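4.3 Failure of the grip-check and the unplanned stop

This section covers the fault that ended the second block of runs. We report it in some detail, the cause was not in the part of the system we were looking at and we lost most of November to it.

The cell has two arms on a shared table, each with a two-finger gripper, working over a cutting board on a brown mat. The controller is our own build of Rakum. It takes finger position and motor current from each gripper and from these two numbers decides one thing: held or not held. Everything downstream trusts that flag. If held, the arm may move at transfer speed. If not held, the arm stops and waits for an operator. No camera input to the flag at this stage, the cameras were only logging.

Setup for the failed block was the same as section 4.2 except for the objects. Earlier runs used rigid blocks supplied by Pindstead, all one width. For this block we switched to household items, including clear cups, a lemon and small parts. The current threshold was not changed. In hindsight this was the mistake, but the blocks had given no false flags at all and we saw no reason to touch it.

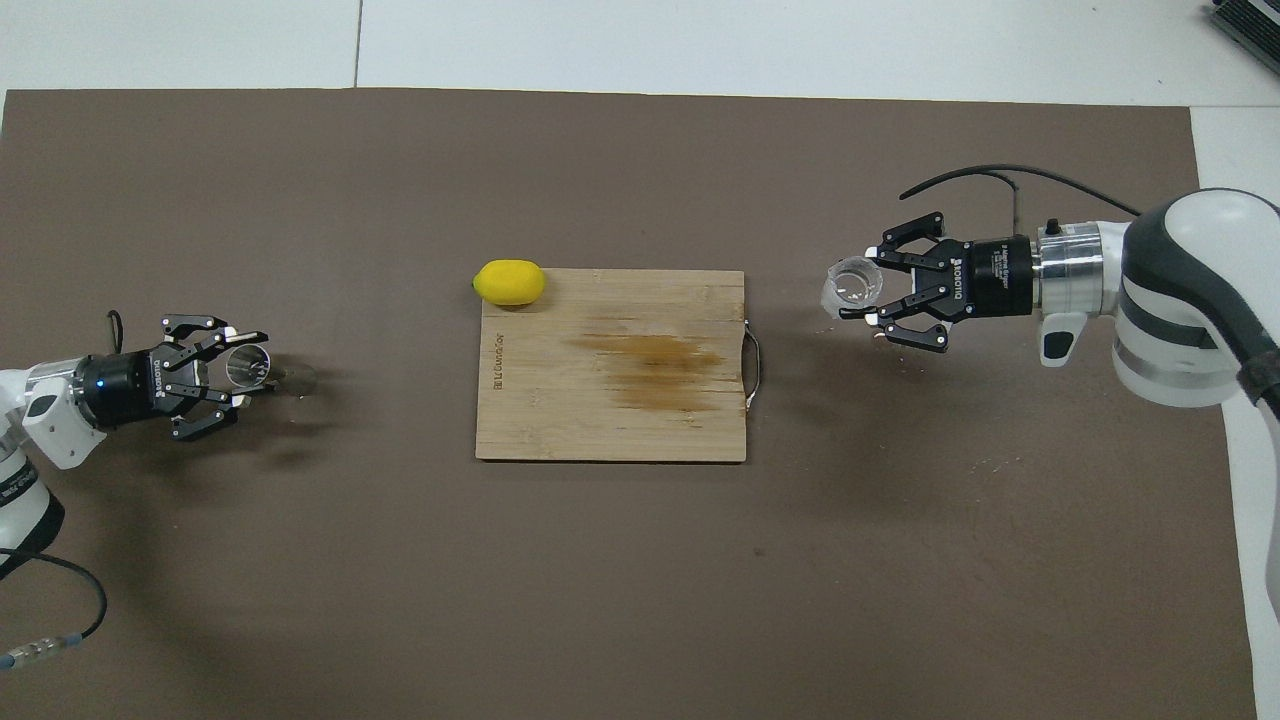
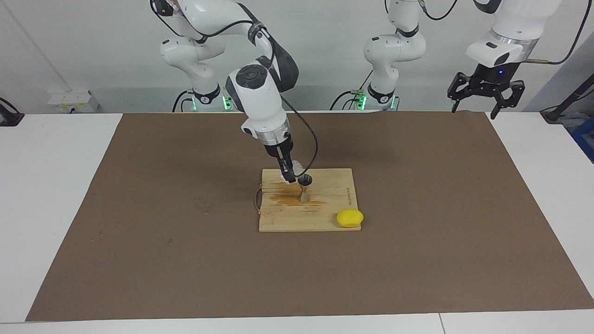
Figure 5. Two-arm cell with the cutting board on the brown mat.
Ademir Paiva

Block two was planned as 48 runs. The fault came up early but was not recognised as a fault. On the cups the flag flickered, held / not held / held, within a single grasp. A thin wall gives a little under the pads, current drops, flag drops. The controller has a debounce to cover this and the debounce did its job, so nothing showed in the operator view. Only in the raw log, which we were not reading between runs. We should have been.

The stop itself happened on a two-arm run. Both arms were due to close in on the middle of the board from opposite sides. The flag for the right arm dropped for longer than the debounce window, and the right arm stopped as designed. The left arm did not. It had already read "held" for both sides and was commited to its path, and the path planner does not ask again once a move has started. The left gripper travelled on toward a partner that was now standing still and in a place the planner did not expect. Portela hit the emergency stop. Clearance at standstill was 5 cm, fingertip to fingertip. No contact, no damage, no one inside the fence.

So two separate problems. First, a grip threshold tuned on stiff objects and used on soft ones. Second - and this is the one that matters for safety - a stop on one arm that does not stop the other. The first only made the second visible.

We first blamed the gripper. Fingers and pads were swapped, cables reseated, no change. Then the network, since the two arms report over seperate lines and a late packet would look much the same in the operator view. Timing logs were clean. It was only when the run was replayed offline with the recorded currents that the planner behaved exactly as it had on the table, left arm going ahead every time. That ruled out hardware.

Why was it missed in review? The stop logic came from a single-arm version of the code, where "stop the arm" and "stop the cell" mean the same thing. When the second arm was added the function was copied, one per arm, and the name kept. It reads fine on paper. The risk assessment listed arm-to-arm collision and gave "automatic stop on grip loss" as the measure against it. Both of us signed that.

Changes made before work resumed:

Any stop on either arm now stops both. This is done in the safety layer and not in the planner, so a planner bug cannot get round it.

The held flag is read again during the move, not only at the start.

Threshold is set per object from a short squeeze at low force before the first lift. Slower. Adds about 2 seconds to each run, accepted.

Debounce events are shown to the operator with a count. A run with repeated events is marked and not used in the results.

The runs from block two that came before the stop are left out of section 5. A good many would have counted as successes, but the flag that scored them is the flag that failed, and there is no second measure to check them against. The raw logs are kept and can be had from the authors on request.

Limits. The new stop was tested by forcing the flag low by hand at different points in the move, with both arms empty and at reduced speed. Not tested with a load at full transfer speed. Stopping distance with a heavier object will be longer and the 5 cm seen here should not be taken as a margin for anything. The squeeze test is also open to error on objects which are soft on one side and stiff on the other; we have not looked at this yet.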